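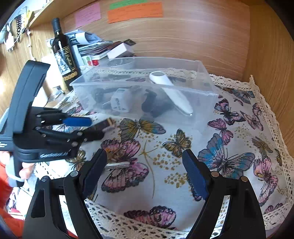
Killon Desk Sorting Set, release 6

Killon is the data set our student robotics club built for its fall project: teaching a two-fingered gripper to tidy a messy desk. We wanted real desks with real clutter, so members took the hand-held grippers home and recorded themselves putting things into bins. We love how different the results look! One desk has a butterfly-print tablecloth with lace edging, a translucent plastic bin in the middle and sticky notes up on the wood behind it, and our first model (trained on plain gray lab tables) had never met anything like it. Patterned cloth has turned into our favorite test, and we'd be thrilled to get more of it.

What you get

342 recordings from 25 desks, with 719 labeled grasps between them. A recording covers one try at one desk, from picking up the grippers to setting them down. Most use two grippers, a few of the early ones only the right. Bad tries are kept. If an object got dropped, the grasp is labeled "drop" and the recording goes on.

Folders

recordings/ has one folder per try, with video and finger opening over time
labels/ has one CSV per desk
splits/ has the train and test lists
tools/ has the viewer and the label checker

Labels

Every grasp has a start time, an end time, a hand (left or right), an object word and a result. Object words are plain ones: plug, cable, bottle, box, paper, pen, remote, other. We argued for a long time over whether a charger with its cable is one object or two. It is one if they stay attached, so please stick to that if you add labels.

Splits

Six desks are held out for testing, and no recording from those desks is in the training list. Please don't shuffle by recording! We did that in our first release, and the scores looked amazing until we tried the model in somebody else's room.

Getting started

Unpack everything into one folder and run the viewer from tools/ with the name of a desk. Lowther, our baseline model, lives in its own repository and reads the split files as they are. Midow is the newer one and still breaks on long recordings, but it's a lot of fun to play with.

Known problems

Clear plastic is hard. Grasps that end inside a see-through bin have the least reliable end times.
Left and right were swapped in some early labels. We fixed all the ones we found.
Handwriting on notes and papers should be unreadable. If you can read any, open an issue and we'll pull that recording.

Adding a desk

Yes please! Use your own desk, ask before you record anyone else's, and leave the clutter the way it is. Run the label checker before you send anything in.

Last updated 15 Nov 2025 by the Prevside robotics club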